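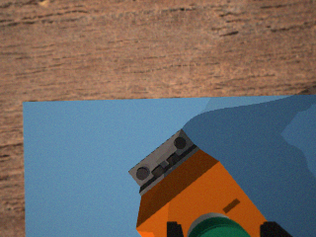
4.3 Checking the wrist view before a policy run

Wuvevo loads the last saved scene when it starts, including its lights and textures. Before you connect a policy, make sure the simulated wrist view matches the one your policy was trained on. The check uses the stock Pundness tabletop scene, with the wood surface, the plain blue sheet and the orange part with the gray end piece. Both black fingertips should show at the bottom of the view, one on each side of the green round part. If you get only one fingertip, the camera mount offset is wrong and you should go back to section 4.2.

1. Open the Scene panel and choose Pundness Tabletop.

2. Set the seed to 42. Other seeds move the light, and the shadow on the sheet will fall somewhere else.

3. Set the control rate to 30 Hz. The camera rate follows it unless you have unlinked the two in Preferences.

4. Press Reset, then Hold. The arm moves to the pre-grasp pose and stops.

5. Open View > Wrist and turn on Segmentation.

6. Click the orange body. The label part_body should appear in the status line. Click the blue sheet, inside the shadow and then outside it. You should get sheet both times.

7. Click Save Reference. The file goes into the refs folder of the current project.

Note: If the shadowed area comes back as unknown, you are running the color segmenter. Switch to Demchenko under Perception > Backend and repeat step 6. The color segmenter is kept for old projects only and has trouble with dark blue.

Note: Projects made before build 236 store the wrist camera upside down. Tick Flip Legacy Camera once, save, and reopen the project.

Caution: Do not press Resume with a real arm connected. Hold applies to the simulator only, and the bridge will pass on any queued commands. Disconnect the bridge first – the icon turns gray – and then resume.

If Save Reference stops with error 116, the planner still has the scene locked. Wait for it to finish, or press Cancel Plan and save again. Plans canceled this way stay in the log.

Go on to 4.4 to set the grasp width limits.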